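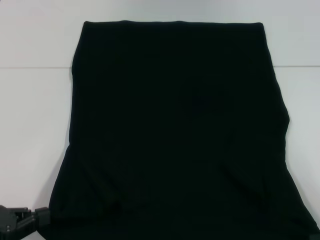

Figure 1. Head camera view of the black cloth on the test table, with the left gripper at the lower left.

Comparison of Two Grippers for Cloth Handling on a Table Surface
Final Project Report, Robotics Laboratory Course
Lelholm Technical College, Department of Mechanical and Electrical Engineering
Submitted 2024-11-19

Summary

This report presents the results of a student project on the handling of flat cloth by a robot arm. Two grippers were compared: the Fliltska parallel gripper, which is the standard tool in the laboratory, and a set of soft-tipped fingers made by the project team to fit the same mount. Both were used to pick up a cloth by its edge and fold it once. The soft-tipped fingers gave the better result at the first grasp. The standard gripper released the cloth more cleanly at the end of the fold.

1. Background

Cloth is difficult for a robot to handle. It changes shape when touched, and it lies so close to the table that there is little for the fingers to close on. Earlier work in the laboratory, completed in March, used a small white towel. The towel was thick enough to be grasped easily, and the differences between grippers were small. The team was asked to repeat the work with a thinner, larger cloth in a dark color.

2. Equipment

The tests were carried out on a white table made up of panels. The robot was run by the Sornport controller. Images were taken by a camera at the head of the robot, looking down over the work area, and were saved together with the joint positions of the arm. A total of 2,736 images was kept for review.

The black cloth covered most of the middle of the camera view. Its top edge was easy to find against the white surface. The wrinkles in the lower half were much harder to see, as they showed only as slightly lighter ridges in the fabric. This had an effect on the choice of grasp points, described in Section 4.

3. Method

Each gripper was used for 42 trials. Before each trial, the cloth was spread by hand until it lay nearly flat. No effort was made to remove small wrinkles. The arm then moved to a grasp point on the edge of the cloth, closed the fingers, lifted the edge, carried it across the cloth and let go. Grasp points were chosen by the Sadeghi edge finder, a program written by a previous project group and used here without changes.

A trial was marked as complete if the edge was held for the whole movement and the cloth stayed in place after release. If the fingers closed on nothing, the arm was allowed to try again, up to a limit of 3 attempts. Trials stopped by the controller were repeated and are not included in the count.

4. Results

The soft-tipped fingers picked up the edge at the first attempt in most trials. The tips bent slightly on contact with the table and slid under the fabric. The standard gripper more often pushed the cloth ahead of it, which raised a small ridge. On the second attempt it was usually able to close on that ridge, but the grasp was then farther in from the edge and the fold was less even.

At release, the order was reversed. The soft tips tended to hold the fabric for a moment after opening, and in several trials the cloth was pulled back as the arm moved away. Slowing the opening movement reduced this problem but did not remove it.

The edge finder worked well along the upper edge and at the corners. It was less reliable where the shadow of the cloth fell on the table, and at times placed the grasp point on the shadow instead of the fabric. Attempts to have the program find wrinkles inside the cloth were given up, as the contrast in the images was too low. A change in the camera exposure made the wrinkles easier to see but washed out the table.

5. Limits of the Work

Only one cloth was used for the full set of trials. The lighting in the room was not controlled, and the two grippers were tested in separate sessions. The wear on the soft tips was not measured.

6. Recommendations

The team recommends the soft-tipped fingers for picking up thin cloth, with a slower opening movement at release. A second light placed low at the side of the table should be tried before any further work on dark fabric. The edge finder should be given a check for shadows. Drawings for the soft tips and the full trial log have been filed with the laboratory office.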